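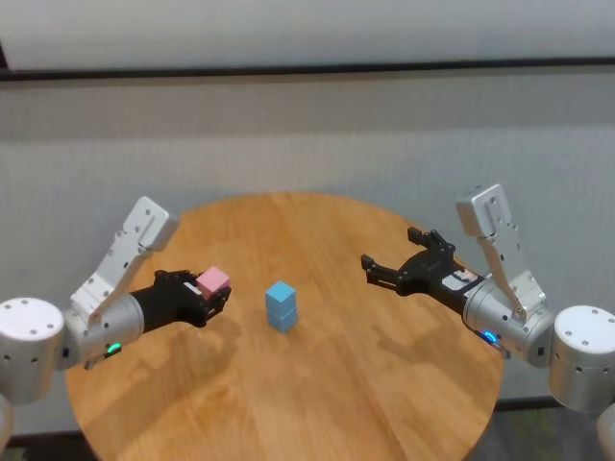

Jundik two-arm kit: my first few weeks

July 29, 2018

I've wanted a two-arm setup for years, and I've spent those years telling everyone that one arm is plenty. I take it all back! The Jundik kit has been up and running since the start of the month and I keep finding excuses to go and play with it after dinner.

Some background for people who came here from the bread posts (hello, there will be more bread). Jundik sells small robot arms to schools and hobby types. The single arm has been out for a while and I borrowed Uriel Escobar's for most of last winter. The new thing is the pair: two arms, two grippers, one controller box, and a program called Saludo that runs both arms from one timeline. I paid for mine, full price, $2454 with shipping, and yes, that was the vacation money.

Unpacking and putting it together

Everything comes in two boxes. The arms are already assembled, so you're really bolting down bases, attaching grippers and running cables. The printed guide is 48 pages and most of it is good. The drawings are big, the bolts are bagged by step, and whoever packed my box put in extra washers, bless them.

The one place I got stuck was the cable order. The guide has you plug in the gripper before routing the cable down the arm, and if you do that you'll end up undoing it all, as I did, at eleven at night, on the floor. Route first, plug in second. I wrote to Jundik about it and got a reply the next morning from Zulema Leiva in support, who said the drawing was already being fixed and sent me the new page. Great service, and she didn't make me feel dumb.

Calibration is a routine where each arm goes to a set of known spots and you nudge it until it lines up. Do both arms in the same sitting. I did the left one, went to bed, did the right one the next day with the base shifted a hair, and for two days they disagreed about where the middle of the table was.

The cube job

I started with stacking cubes, same as everybody. The test I settled on uses two blue cubes and a pink one. Blue goes on blue, then the left arm brings over the pink to finish the tower while the right arm waits with its jaws open. It sounds like nothing. With one arm I'd call it a beginner job. With two it gets interesting fast, because now you have to decide who waits for whom and how close they're allowed to get to each other.

Saludo handles this with what it calls holds. You drop a hold on one arm's track and tie it to a point on the other arm's track, and the first arm sits still until the second one gets there. I love this. It's the part of the kit I'd show a friend first. You can drag the holds around, play the whole thing at quarter speed, and see where the arms would cross before they do it for real. I've used a few programs that do something like this and they all made me type in numbers. Dragging is so much nicer!

I ran the cube job 242 times over the month, because I'm the kind of person who keeps a tally in a notebook, and the tower stood at the end in 200 of them. Nearly all the failures were in the first week and nearly all of those were my own fault: squeezing too hard, letting go too high, or coming in too fast and bumping the stack sideways. The kit's default letting-go height is a bit generous for small cubes, so bring it down a little at a time and save each version under its own name.

What I like

The grippers. They're simple two-jaw things, matte black, and they close gently if you ask them to. You set a squeeze limit per grab, so the same program can pick up a cube and then something softer. I've had it hold a marshmallow. (The marshmallow was not on the list of approved test objects, but Joaquín Montecinos dared me.)

The little lights on the wrists. One arm glows green and the other blue on mine, and that helps more than I would have guessed when I'm glancing back and forth between the screen and the table.

The sound, or the lack of it. Uriel's old single arm has a whine that goes right through the door. These hum. My desk is six feet away and I can take a phone call while they work.

What I don't like so much

The power brick is enormous and gets warm, and its cord is too short. I have it on an upturned crate and I'm not proud of that.

Saludo forgets window positions every time you close it. Small thing, drives me up the wall.

The undo only goes back through moves, so if you delete a hold by mistake you have to put it back by hand. I've asked for this one to be changed and I'd be thrilled to see it in the October update.

And the arms take up more room than the product page suggests. Measure with the elbows out. I gave up on my desk and moved the whole business to the round table, and that did the trick, though my reach is now a bit tight on the far side.

How it compares

I've had some time with the Doltis pair too, thanks to Kirsty Rakena, who let me come over and poke at hers for an afternoon. The Doltis arms are faster and can lift more. If you want to move heavy parts, look there. But we spent most of that afternoon on setup, and timing the two arms together meant writing a script, with a lot of trial runs in between. Kirsty likes writing scripts and is very happy with hers. I want to try an idea before my tea goes cold, so I'm happy with mine.

If you already own a single Jundik arm, you can buy a second one and the controller box on their own. Tymofii Tkachenko did it that way and says Saludo picked up his old arm with no fuss. His older gripper works as well, though it doesn't have the squeeze limit.

Next up for me is handing a cube from one gripper to the other in midair. So far I've dropped it every single time and I'm having a wonderful evening whenever I try. I'll post the Saludo file for the cube job once I've cleaned up the names, since right now the best version is called "tower_final_no_really_2". If you have the kit and want the messy file anyway, leave a comment and I'll send it over.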